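Prosis Bench Kit: Garment Set Data Card

Version: 1.1
Released: February 16, 2020
Supplied with: Prosis two-arm bench kit, all trim levels
Maintained by: Zovlow, documentation and data

1. Scope

This card covers the Garment Set, the recorded cloth-handling data that ships on the drive with every Prosis bench kit. It also lists the hardware the data depends on, the file layout, the known faults and the license terms. Assembly, wiring and emergency stop placement are in the kit manual and are not repeated.

The Garment Set is meant for two uses. The first is checking that a newly assembled kit can replay and log correctly. The second is as starting material for people training their own two-arm manipulation policies on soft goods. It was not collected for benchmarking, and Zovlow does not publish a score against it.

2. Contents

Episodes: 300
Episodes with full success label: 233
Task families: pick and spread, pinch and lift, fold in half, fold to stack
Camera streams per episode: one fixed workspace view, two wrist views
Other streams: joint positions, joint velocities, gripper opening, operator pedal state
Collection method: teleoperation, two leader arms, one operator per episode
Collection period: January, single cell

The remaining episodes are kept on purpose. They contain dropped edges, missed pinches and operator resets, and they carry a failure label with a short text reason. Filter on the label field if you do not want them.

3. Collection cell

All episodes come from one cell: a white tabletop in an aluminum extrusion enclosure, with patterned panels on three sides. Both arms are bolted to the front rail. The panels are a Nurkanel print, chosen for high texture, and they can be swapped for plain ones from the same supplier. Household and office objects stay in the back half of the table and in wire baskets on the walls. They are clutter and are not task objects in any episode of this set.

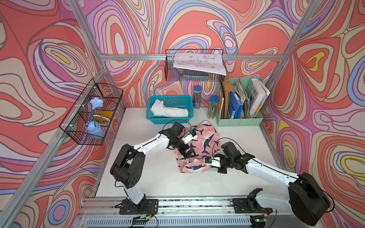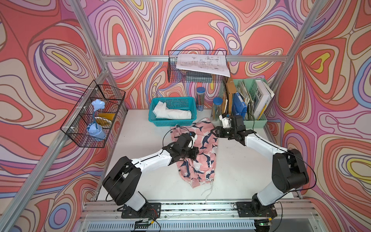
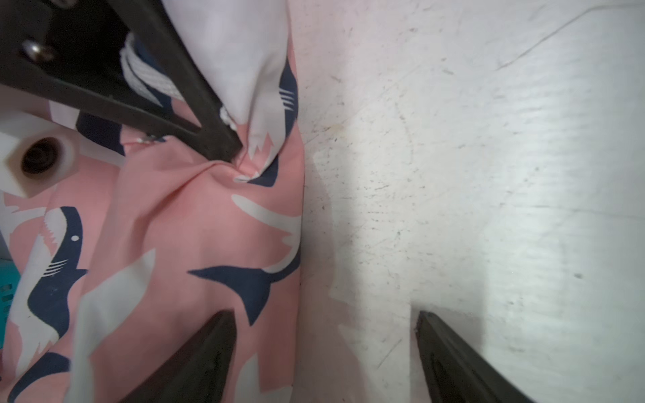 Data card prepared by the documentation engineer, Prosis kits, Zovlow
Contact: use the support form on the kit registration page

4. Notes on the pink shark-print garment

Light pink fabric with a navy and white shark print, white cord attached. In the index it is item G-04. It appears in all four task families and is the item we suggest for first replay.

Two properties matter for anyone training on it. The cord moves independently of the cloth and may pass close to the fingers, where a wrist view can confuse it with a fabric edge. The print also has strong internal edges. Segmentation models tuned on plain cloth tend to split the garment at the shark outlines and return several regions where there is one. Masks for G-04 were corrected by hand for this reason. Masks for plain items were not.

5. Hardware assumptions

The joint data is in the kit's own joint order, left arm first. Gripper opening runs from 0 to 100, where 0 is closed and 100 is the mechanical limit. Values are commanded openings. The grippers have no force sensing, so a reading above 0 while the fingers are stalled on cloth is normal.

Wrist cameras are factory set and should not be refocused. If a wrist module has been removed, run the calibration script again before comparing your own recordings with the set. The fixed camera position is given in the manual, and small errors in placement are tolerated by the replay tool but not by the mask overlay.

Kits fitted with the Michiels long-finger option can replay the set, but pinch depth will be wrong. Load the offset file from the options folder first.

6. File layout

/index.csv
One row per episode: episode number, item, task family, label, reason, duration

/episodes/
One folder per episode, with video, joint log and pedal log

/masks/
Cloth masks for the fixed view only

/calib/
Camera and arm calibration for the collection cell

/options/
Offset files for non-standard fingers

/tools/
Replay, viewer, export

Timestamps in all logs are in seconds from episode start. Video and joint logs share a clock. The pedal log runs on a separate clock and is aligned on export, so use the exported version for anything that depends on pedal timing.

7. Quick check after assembly

Clear the front half of the table.
Run the viewer on any G-04 episode and confirm that all three streams open.
Run replay with the motors disabled and watch the joint plot.
Run replay at reduced speed with the motors enabled and no cloth on the table.
Place a garment and repeat.

Replay is open loop. It reproduces the recorded motion and does not look at the cloth, so a garment placed differently from the recording will probably be missed.

8. Known issues

In 11 episodes the right wrist stream drops frames during fast motion. They are flagged in the index under "stream". The joint logs for those episodes are complete.

Overexposure occurs in some wrist views where bare tabletop fills much of the image. No correction has been applied.

The tabletop has scuffs and marks that were left in place. Models trained only on this set may use them as position cues. We recommend mixing in recordings from your own table before drawing conclusions about generalization.

Cables over the arms can cross the fixed view and cover part of a gripper. Masks do not account for this.

One cell and one lighting setup were used throughout. Do not expect transfer to a different background without further data.

9. License and redistribution

Registered kit owners may use the set for research, teaching and internal product work. Derived models may be distributed. The raw video may not be redistributed outside the owner's organization without written permission from Zovlow. The tools folder is under a separate license, included as a text file in that folder.

10. Changes

1.1: Corrected masks for G-04. Added offset file for Michiels fingers. Added the "stream" column to the index.
1.0: First release with the kit.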